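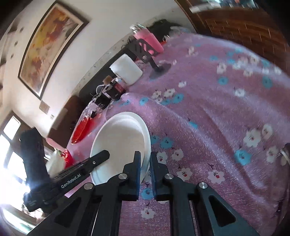
Budget season for our small lab, so I will write down how I plan the money for hand-held grippers this year. Maybe it is useful for someone who must do the same and has no purchasing department behind them. The first line in my sheet is not a price, it is a question: how many grippers does one station need? For the household tasks we want, my answer is two. Look at the white basin on the flowered blanket. One gripper has a finger over the rim, the other comes in from the left with its tip above the inside. With only one tool per station I would have to remove all tasks of this type from the plan, and these are the tasks we get asked for.

So everything in my sheet is counted in pairs. It sounds like a small thing but last year I got two quotes, one was per unit and one was per pair, and I compared them directly for almost a week before I noticed. Please write the unit beside every number. Also ask the seller to write it.

Our total for November 2024 is 12 pairs. I started with more. Esperanza Holloway, who signs for our equipment, asked me on how many mornings all the pairs would be in use at the same moment. I went back to the booking calendar and the answer was: not many. We cut the number before she had to.

About quotes. I asked two suppliers, Mistard and Skirnell. Mistard answered fast, with a clean PDF of one page. Skirnell answered slowly, with four pages, and I complained about it to my colleagues. Later I was glad for the four pages, you will see why.

The Mistard page had the pairs, the tax and the shipping. It did not have: chargers, cases, spare fingers, storage cards, or any word about what happens if a joint gets loose. When I asked, each of these was possible, and each was extra. I do not say they hide it. I say I did not ask the first time.

Spare fingers, this deserves its own post. The fingers are the part which touches everything. Rims of bowls, zippers, wet sponges, the edge of a table when someone is tired. A replacement set was quoted to us at 251 dollars, and I had put zero in the sheet. Zero! For a part that we know will wear.

Now I plan one spare set for every two pairs, bought with the first order. If we don't use them this year we use them next year. Before you do the same, check that the spares fit both the left and the right unit. For the ones quoted to us they do, but I had to ask two times to get it in writing.

Second thing I forgot: objects. Everybody budgets the machine and then brings a cup from home. Our training tasks need basins, bottles, small boxes, blankets, bowls, bags. Cheap things, yes. But they get lost, they break, and for some tasks you want ten different basins and not the same basin ten times.

I put 600 dollars for household objects and I keep it on a separate line so it is not eaten by the hardware. Jovita Zavala does this shopping and she is much better at it than me. Her rule is to buy in three different shops on the same trip, so the objects do not all look like they come from one catalogue.

She also insists on cloth with a pattern. I used to buy plain grey blankets - they look tidy and I like tidy. But in a real home the bedding has flowers on it, and folds, and there is a row of small things standing beside it. A plush blanket costs a little more than a thin sheet. I accept this cost now.

Someone asked me in a message if we should rent a studio flat and furnish it. I made that calculation. Rent, insurance, furniture, cleaning, internet, a second set of keys for everybody. For the same money we could pay people to record in ordinary rooms for the whole season. The studio lost by a lot. Your city may be cheaper than mine.

But recording in ordinary rooms has its own costs, please put them in. Travel between rooms. A hard case with foam for each pair. A short power bar and an extension cord. Something to cover a window when the sun comes straight in, we have a dark curtain with clips which was almost free and which I would pay real money to replace.

Training hours. I count them as equipment cost and my accountant does not agree, so in her version they are on another page. A new person needs time to learn how to hold two tools and still move like a person. The first day is slow and the recordings from it are mostly for practice. If you plan full output from day one, the plan will be wrong by day two.

Delivery time, the big one. Skirnell wrote 18 days from payment. Mistard wrote "in stock". I called Mistard and asked in stock where, and the answer was a warehouse on another continent, with customs after that. In stock is a true sentence but it is not a date. Ask for a date.

And plan for customs. Our last shipment waited for a paper which describes the batteries. The seller had the paper the whole time, it was just not in the box. Now I ask to receive it by email before I pay. I print it too, I am old-fashioned in this.

Here is why I was glad for the four pages of Skirnell. Page three was the repair terms. It said who pays for shipping in each direction, how long a repair takes, and if they send a replacement unit during that time. Mistard has repair terms as well, but I got them only by asking and they came as three sentences in an email.

When one half of a pair is in repair, the other half is sleeping in its case. So one broken unit costs you one station. In my sheet I call this "the widow problem", my colleagues say it is a terrible name. The solution is boring: one extra single unit, not a pair, kept ready to replace either side. Skirnell sells single units. Ask if yours does.

Labels. Buy a label printer if you don't have one, it is the best small purchase I made. Every unit, every charger, every case gets a number. Even if the maker already prints its name on the arm in nice white letters, the name does not tell you which one of your units it is, and this matters on the day when one of them starts to measure the opening a little bit wrong.

Storage of data. I am not the right person for the details, but I am the person who pays, so: video from two tools is double the video from one tool. I budgeted as if it was one. We filled our disk in the middle of the season and then had to buy in a hurry, and buying in a hurry is how you pay the full list price. Ask your data person for a number per hour of recording and multiply it yourself.

A question from yesterday: why not buy robot arms first, and collect with them? We have one arm, from Delacroix, bought before my time. It needs a table, a fence, a trained person and a calm room. It is good for checking the results. For collecting many different tasks in many rooms I cannot make the numbers work, at least at our size. A bigger lab will have different numbers and maybe a different answer.

Another question: used equipment? I looked. There was a lot of used grippers offered by Drastthorpe at a nice discount, but without chargers and without any record of how they were used. I asked for a video of the fingers closing on a sheet of paper, held against the light. They did not send it. I did not buy. Perhaps they were perfectly fine, I will never know.

That paper test is good for new ones too. Close the fingers on the paper and pull gently at the top, then at the bottom. If one place holds and another slips, the faces are not parallel. Do it on the day of delivery, with your phone recording and the box number visible. Our return window is short and yours is probably short also.

So my sheet has these lines now: pairs, one single unit, spare fingers, chargers, cases, objects, curtain and clips, travel, training hours, storage, shipping and customs, repairs. And a last line for things I forgot. Last year I did not have this last line and it was the one I needed the most.

We did not decide yet between the two suppliers. The price is close when all lines are filled in on both sides. Esperanza prefers the one with the date in writing, I think I also prefer it, but Mistard promised me a new quote with spares included and it is fair to wait for it.

If you buy this kind of tool for a small team, please tell me what you put for repairs in the second year. I have only one year of experience and my number there is more or less a guess. Also if anybody knows a foam case which fits two units and is allowed as cabin baggage, Jovita has been looking for one and would be very happy.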